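4. Fitting the side rails of the Fovuva shelf

Before you start, read the whole section one time. You need the two side rails, the bag with 16 screws and a hand screwdriver. Please do not use a power drill for this step.

1. Put the left rail on a flat table, with the holes facing up.
2. Place the first shelf board in the lowest slot. It must go in completely -- you will feel a small stop.
3. Turn in the screws by hand, but leave them a little loose.
4. Repeat with the other boards, then put the right rail on top.
5. Tighten all screws, beginning from the middle.

Note: If the rail has number 3711 on the inner side, it is the older type. The slots are then 5 mm deeper and you must use the spacers from bag C.

Caution: The cut edges of the rails can be sharp. Wear thin work gloves when you handle them. 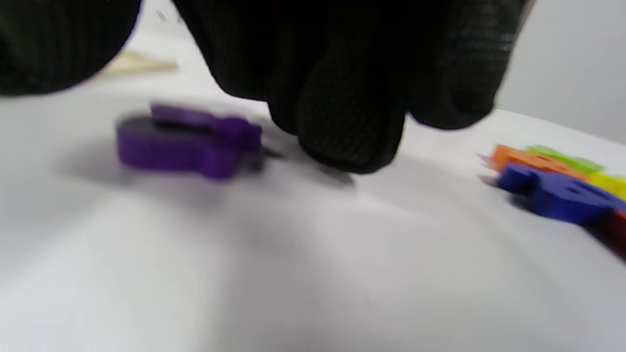
6. Raise the shelf with two persons and move it to the wall. Keep the feet on the floor while you turn it.
7. Fix the wall bracket before you load anything. The maximum load for one board is 100 pounds, spread evenly.

Check the screws again after one week of use. For missing parts, write to Minttu Koivisto at Markisis parts service.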